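Search reviews
Go

Gistard 8 phone review: two months in

I bought the Gistard 8 in January to replace a phone with a cracked screen. It cost me 200 dollars at Quezada, unlocked, with a charger in the box. I have used it every day since then for calls, maps, email and a lot of podcasts.

The screen is bright enough to read outside at noon. Colors are a little cold out of the box, but you can change that in the display settings. 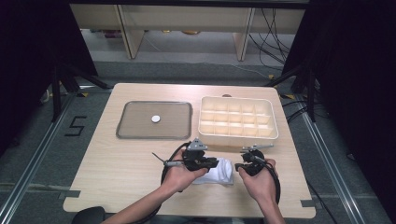

Battery life is the best part. The battery is rated at 3365 mAh, which sounds small, and I still get to bedtime with a quarter left. Charging is slow. Plan on leaving it plugged in overnight.

We use cookies to remember your settings. Accept / Manage

Calls are clear on both ends. Brenda Jara has the same model and gets a buzz from the speaker at full volume. Mine does not do it. 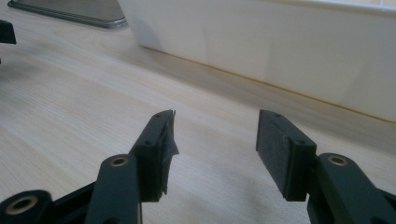
The camera is fine in daylight and poor indoors. Faces go soft and the shutter lags. The fingerprint reader works on the first try most mornings, less so with cold hands.

One update has arrived so far. It fixed the Bluetooth dropouts in my car and moved the alarm button, and I still tap the wrong spot.

I would buy it again at this price, but not for the camera.

Nele Verschueren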